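Visit report: Ondetti glaze and tableware works, April

The spring visit of the ceramics study group went to the Ondetti works, where Beatriz Vieira took us through the glaze preparation hall, the kiln house and the testing rooms. The tour began at 9 a.m. and ran until shortly after lunch. These notes cover the parts most relevant to members with small production lines of their own.

Body preparation is done on site. The clay arrives as dry powder and is blunged overnight, then passed through an 80 mesh screen and over magnets to take out iron. Man-sik Hwang asked about screen wear. The screens are inspected at each shift change and replaced on condition, with no fixed interval.

Mugs are jiggered and the handles are slip cast separately. Handles are attached at leather hardness, using slip from the same batch as the body. Mireille Kassab, who casts her handles too, noted that the works dries the joined pieces upside down for the first 4 hours. Cracking at the lower joint was the most frequent reject cause before this was introduced, according to the shift log we were shown.

Bisque firing is conventional. The glaze is a zircon-opacified white, sprayed on a rotating line. Application weight is checked by pulling one piece from every 60 and weighing it before and after. The glaze firing runs in a tunnel kiln with a peak of 2333 degrees Fahrenheit. Vieira's view is that most surface faults blamed on the kiln come from poor control of glaze density, and the charts on the wall of the mixing room supported her — pinholing rose in every week where density had drifted.

The thermal shock test is simple enough to copy. Pieces are heated in an oven, held, and dropped into room-temperature water with a little dye in it. Crazing takes up the dye and can be read by eye. Ferdinand Schwaiger would have liked to see results for the darker Fastari range, but those tests are done at another plant.

White mug on a black board, both views from overhead.
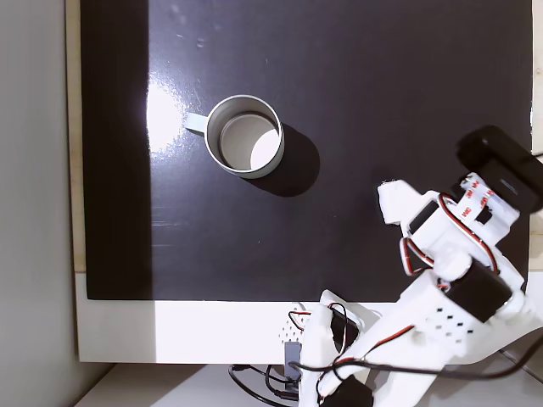
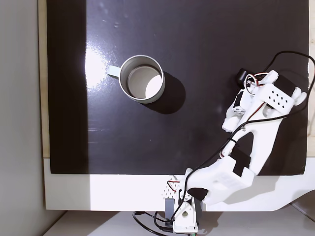
Waste was the last topic. Glaze overspray is recovered by a water curtain, settled and used again in the liner glaze only. Fired rejects are crushed and sold as road base. Unfired scrap goes back to the blunger at a fixed share of each charge. Nisreen Qudah asked whether soluble salts build up in the returned water; they do, and almost a third of it is discharged to treatment for that reason.

Parking is at the north gate. Closed shoes are required in the kiln house. The group's next visit is to the Hamdan plaster and mold shop, and members who want a place should write to Schwaiger before the end of the month.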